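Section 5: Putting the mug tree together and loading it

Right, you've got the shelf up and the drawer dividers in, so on to my favourite bit of the whole Flutanach kitchen set. I've built 12 of these trees now, for friends and for the flat downstairs, and I still get one peg wrong every other time, so go slowly and read through to the end before you pick up the mallet.

What you need in front of you

The round base, the square post, the bag of pegs, the long screw with its washer, the small bottle of wood glue and a damp cloth. Have a pencil handy too. The screwdriver is up to you (mine is an old Oveo one with a chewed handle and it does the job perfectly well).

Building the stand

1. Clear yourself a decent bit of table and put a tea towel down. The wood is pale and soft and it will pick up every crumb of grit you leave lying about.

2. Turn the base upside down. The wide hole is the underside, and the screw head should sink into it so the stand doesn't rock.

3. Drop the washer on to the screw, push the screw through the base and wind it into the bottom of the post. Stop when it's finger-tight.

4. Stand the whole thing up and look at it from two sides. If the post leans, back the screw off a turn, straighten it and try again. Then do it up properly.

5. Lay the pegs out before gluing anything. They should angle upwards, away from the post, and they go in at different heights. Try them all dry first and pencil a little number on the end of each one, with the same number by its hole.

6. Put a small dab of glue in the first hole. I mean small — a blob the size of a lentil. Push the peg in with a slight twist and wipe off whatever squeezes out straight away.

7. Carry on up the post, lowest pegs first. If one is stiff, a tap with the mallet through a folded cloth will see it home.

8. Leave it overnight. My neighbour Narayanan Arumugam hung his mugs after 2 hours and spent the evening picking bits of handle off the floor.

Caution: don't use a peg that has a crack running along it, even a little one. Write to Prurness with the part number, which is 3,438 for a single peg, and fit the new one when it comes.

Note: if you like an oiled finish, do it before you hang anything up, and let it dry completely. Lakshmi Pisharody, who wrote the first version of this guide, swore by two thin coats. I've only ever managed one, and mine looks fine!

Loading it up

Now the fun part. People tend to fill one side and then wonder why the thing goes over, so here's how I do it.

1. Put the tree where it's going to live. Well back from the edge, please, and with enough room to swing a mug past it without clouting the kettle.

2. Tip out any dregs and dry your mugs, handles included. Water running down a peg gets into the joint and loosens it over time.

3. Start with your heaviest mug on a low peg. Big chunky soup mugs like the Mamo ones should always go at the bottom.

4. Hang the second one on the opposite side, then keep swapping sides as you go up.

5. Hold the mug by the body or the rim, line the handle up with the tip of the peg and bring it in from slightly above. Let it slide down until it settles against the post, and don't let go until you feel it stop.
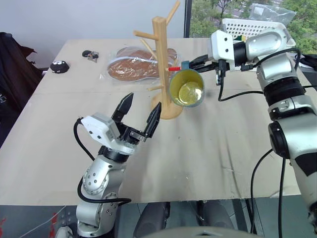

6. Keep the top pegs for the light cups. Espresso cups are lovely up there, and they're easy to grab first thing when you're half asleep.

7. Give the base a gentle nudge once everything's on. If it tips at all, move something heavy lower down or across to the other side.

Caution: when you take mugs off, do it in reverse. Top ones first, one from each side. Pulling both of the bottom ones away while the top is still full is asking for trouble.

Looking after it

Wipe it with a barely damp cloth and dry it straight after. It mustn't go in the dishwasher or be left standing in a wet sink. Check the screw underneath every 5 months or so and give it a quarter turn if it's worked loose. Spare washers are in the little paper envelope with the drawer knobs, which you'll want again in section 6.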